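Plulter owners board > Maintenance and repair > Gripper and wrist

Thread: Gripper won't let go of plugs cleanly, dealer says "recalibrate"

jaw_gap
Bench arm, two-finger gripper, wrist camera, a little over 2000 hours on it. The job is plugging and unplugging charger blocks on power strips on a countertop, over and over, with cables all around because that is what we are supposed to be testing on. For the last 13 shifts or so of logs the open command has been coming back as complete when the fingers are still dragging on the block. The arm then lifts, and the block either comes partway with it or drops crooked.

Dealer's answer was to run the Plulter recalibration. I have run it. I ran it again in the morning with the arm cold and again at 4 p.m. with it warm. Same numbers, same dragging. I don't believe this is calibration and I'd like to hear from somebody who has had the fingers off one.

What I've got: force limit at 30, approach straight down, open distance at factory. Fingers are the stock Fluvex ones with the open strut frame.

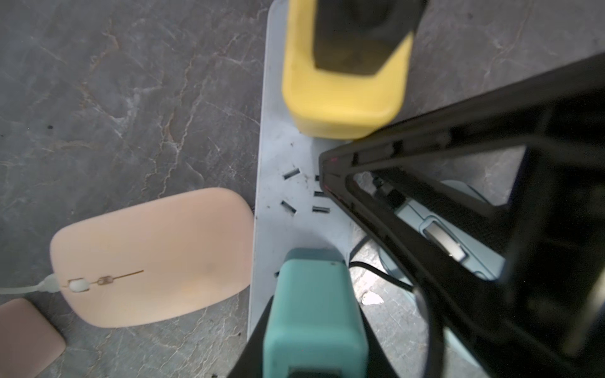
The drag is worse on one side. With the power off I can move the left finger by hand and it's smooth. The right one has a notch in it near the closed end, maybe the last eighth of the travel. Recalibration doesn't care about a notch, it just finds the two end stops and calls it a day.

tablesaw_refugee
Before anybody takes anything apart: is your strip fastened down? If it's loose, the whole strip can ride up with the block and it looks exactly like a finger that won't open. We chased that for two weeks.

jaw_gap
Not fastened. But the open command finishes before the lift starts, and the finger position readout is already off at that point. Strip hasn't been asked to go anywhere yet.

tablesaw_refugee
Readout off by how much, and which direction? "Off" can mean a lot of things.

jaw_gap
Short of open by 2 mm, right side only. Left reaches its number.

Kestrelbench
Then your dealer gave you the script answer. They all do. A notch near closed is nearly always dirt in the slide or a chewed pinion tooth, and no menu item will fix either one.

Take the cover off the right slide. Four screws, short ones go toward the wrist. Mark them or you'll be back here asking why it binds when closed. Wipe out the old grease with a lint-free rag and run a fingernail along the rack. You'll feel a bad tooth before you see it.

offset_zero
I'm going to disagree with the pile-on here. The dealer isn't automatically wrong. If the zero is off, the controller can think the finger is open when it isn't, and you'd see precisely what's being described. I have seen one arm where the recalibration "passed" three times and the stored value never got written because the write-protect flag was on. Check that first. It takes five minutes and you don't need a screwdriver.

Kestrelbench
And the notch he can feel with the power off? Is that a write-protect flag too?

offset_zero
Could be two faults. Could be the notch has been there since it was new. Has OP ever moved that finger by hand before this week? Most people haven't, and then they find something and decide that's the cause.

jaw_gap
Fair. No, I never tried it when it was new, so I can't say. Checked the flag just now and it's off, the values were written. The stored zero changed slightly each time I ran it, so it's saving something.

offset_zero
Then I'm down to half my argument. I would still log the motor current on opening, both sides. Dirt gives you a current bump at the same position every cycle. A bad zero gives you a flat line that stops early.

plainwasher
Question nobody asked: what are you doing about the cables? I run the same sort of job and most of my "gripper faults" were a cord pinched between finger and block. Those open struts are great for weight and terrible for anything thin and floppy. A cord gets in there and the finger can't travel.

jaw_gap
It's a fair point and yes, they're everywhere. Thin ones in several colors, looped all over the counter. Rerouting them all would sort of defeat the job.
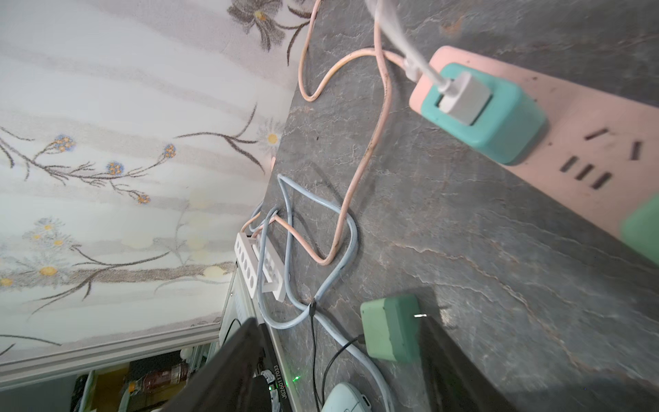 I did go through the wrist camera footage from the bad cycles though. In most of them I can't find a cord anywhere near the right finger. There are a couple where I can't rule it out. So it may be making things worse, but I can't pin the whole thing on it.

plainwasher
OK but the wrist camera can't see the back of the finger. I wouldn't clear the cables on that evidence. Put a second camera low on the counter for an hour.

Kestrelbench
Or clear the counter completely, one strip and one block, and run it. If it still stops short then cables are out of the discussion and we can all quit guessing.

jaw_gap
Did that one over lunch. One strip, one block, nothing else on the counter. Still short on the right. Less often, I'll give plainwasher that, but when it happens it's the same 2 mm.

plainwasher
"Less often" is doing a lot of work there. How long did you run it?

jaw_gap
An hour. I know, I know. I'll run it longer.

marl_and_grit
Dropping in to say Jurkau sells a sealed slide cover for the Fluvex fingers and it ended this for us. Bolts right on.

Kestrelbench
Every thread. How long have you had it on?

marl_and_grit
Since July. No faults.

Kestrelbench
And did you clean the slide when you fitted it?

marl_and_grit
Well, yes, it has to come apart to fit it.

Kestrelbench
So you cleaned it and then you bought a cover. I'd want to see one of those covers on a slide that hadn't been cleaned before I credited the cover with anything.

tablesaw_refugee
He's got you there. I'm not against covers, but I'd like one person to show me a before and after with only the cover changed. I asked the same thing about the Mac Giolla finger pads and am still waiting.

offset_zero
The Mac Giolla pads at least change something you can measure. Stock pads get shiny and then they grip worse, so people turn the force up, and then the release gets ugly. Which brings me to the OP's 30. Was it always 30?

jaw_gap
No. It was lower when the arm was set up. I raised it in spring when blocks were slipping on the pull.

offset_zero
There it is, possibly. You squeeze harder, the slide gets pushed sideways at the closed end on every cycle, and that's where your notch is. I wouldn't just clean it and go back to 30.

Kestrelbench
I can agree with that one. Look at the pads while you have it open. If they're polished, replace them before you touch the force.

jaw_gap
Had it apart last night. Writing down what I found so the next person doesn't get three pages of calibration advice.

Right slide, closed end: old grease turned to a gray paste, with grit in it. No broken tooth on the rack, but one has a burr you can feel with a nail. Left slide was dirty too, a lot less of it. Pads on both fingers shiny as a spoon.

What I did:
Power off at the wall, arm parked low, finger cover off, screws taped to a card in order.
Wiped the slide and rack, second wipe with alcohol, let it dry.
Took the burr down with a fine stone, few light passes, wiped again.
Thin film of new grease. I mean thin. The factory had it packed in there like a wheel bearing.
New pads, stock ones, because I had them.
Cover on, finger moved by hand through the whole travel before tightening the last screw.
Recalibrated once, so the dealer can be happy.

Force is back down to the original setting. Current log on opening is flat on both sides now. Before I took it apart the right one had a bump at the same spot each time, so offset_zero's test was a good one even if it went against his theory.

offset_zero
I'll take it. For the record I said could be.

plainwasher
And the long run with the cables back on the counter?

jaw_gap
Started it at 7 a.m. Right side has reached its number on every open so far. I'm not calling it fixed. The grit came from somewhere and I haven't found out where, and I stoned a tooth on a rack that probably ought to be replaced.

tablesaw_refugee
Grit: look at what the strips leave behind. Ours get scuffed from being shoved around and there's always dark crud near the sockets. I wipe them down at the end of each shift now. Can't prove it helps.

Kestrelbench
Replace the rack. Stoned teeth come back, in my experience a bit past the point where you've stopped checking. And screw the strip down if the job allows it, he was right about that even if it wasn't your fault this time.

jaw_gap
Rack is on order. The dealer asked me to run the recalibration again before they would quote it.

marl_and_grit
If you want the part number for the cover I still have the box.

jaw_gap
Send it over. If I fit one it'll be on the left finger only, and I'll open both up after the same number of hours and post what's in them.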